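Wanted: two or three people to help me finish a robot arm (evenings, shared workshop, snacks)

4 min read

I'm Teodoro Villanueva, and for most of this year I've been building a small robot arm that sorts the pieces of a kid's wooden counting board into bowls. It lives on a table at the Ukelholm shared workshop, at the Molness end of the building, and it has reached the point where one pair of hands isn't enough. So this is me asking for help!

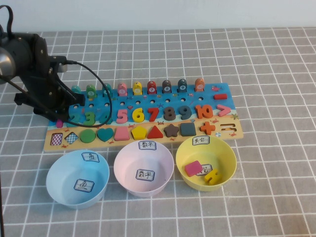 What I'm building

The project is called Flilterance (I typed it wrong once and it stuck). The job sounds easy. Fish pegs go in the bowl marked 鱼, numbers go in 数字, and everything else goes in 其它, so shapes, math symbols, whatever's left. A person can do it while talking on the phone. The arm has to find the piece, come down at the right angle, close the gripper without knocking the neighbor over, lift, swing across and let go at a sensible height.

The fish are my favorites and also my biggest headache, as they stand in a row along the top of the board and the gripper likes to take two at once. The big number pieces sit down in their recesses, so those need a straight pull up. Shapes are somewhere in the middle. The heart is fine. The star I'd rather not discuss.

I've put in some 800 hours so far, and I have 1,128 recorded attempts on the workshop computer, good ones and terrible ones mixed together. Sorting through those is part of what I need help with.

Who I'm looking for

One person who is happy with Python. You don't need to know anything about robots, I'll show you that part. You do need to be okay reading code that I wrote late at night — the comments are polite but not always true.

One person who likes mechanical stuff. The cable has a big loop hanging off the upper arm and I want it routed properly, and I want new gripper pads as well. If you've fixed bikes, sewing machines, printers, that kind of thing, you'll be right at home. We have a 3D printer and a decent drill press, and there's a drawer of odd screws that I've been meaning to label.

And maybe one person who is just patient and tidy. You'd put the pieces back on the board between runs, watch what the arm does and write it down in the log. It's slow work but strangely relaxing, and you'll notice things I've stopped noticing. If you read Chinese that's a nice extra, because I want to add more labels and my handwriting could use a second opinion.

You should be 16 or older. If you're under 18, bring a parent along the first time so they can see the place and ask me whatever they want.

When and how much

We'd start in August. I'm at the workshop most evenings from 6:30 and usually pack up before 10. Two evenings a week would be wonderful, one is fine too, just tell me which so I can plan. I'd like people to stay for at least a couple of months, otherwise we spend all our time on explaining.

Pay

I have a small budget from a local hobby fund, 3,000 dollars for the whole thing, and parts come out of that first. What remains gets split between whoever joins, by hours. I'm not going to pretend it's a wage! Please think of it as bus fare and dinner money with a bit on top. Your workshop membership is covered while you're on the project, and you can use the benches for your own stuff when the arm is resting.

A few practical things

Tie back long hair and leave dangly bracelets at home. The arm isn't big but it's stubborn, and I only want people near it who know where the off switch is, so that's the first ten minutes of your first visit. The floor upstairs is concrete and gets cold, bring a sweater. There's an elevator at the back entrance, ask me for the code.

How to apply

Leave a note in the Escobar mailbox by the workshop door, or catch me at the table any evening. Tell me your name, how to reach you, which of the jobs you'd like and one thing you've built or repaired, even if it came out crooked. No résumé please. I'll answer everyone within a week or so, and then we'll set up a short visit where you can run the arm yourself and see if you like it.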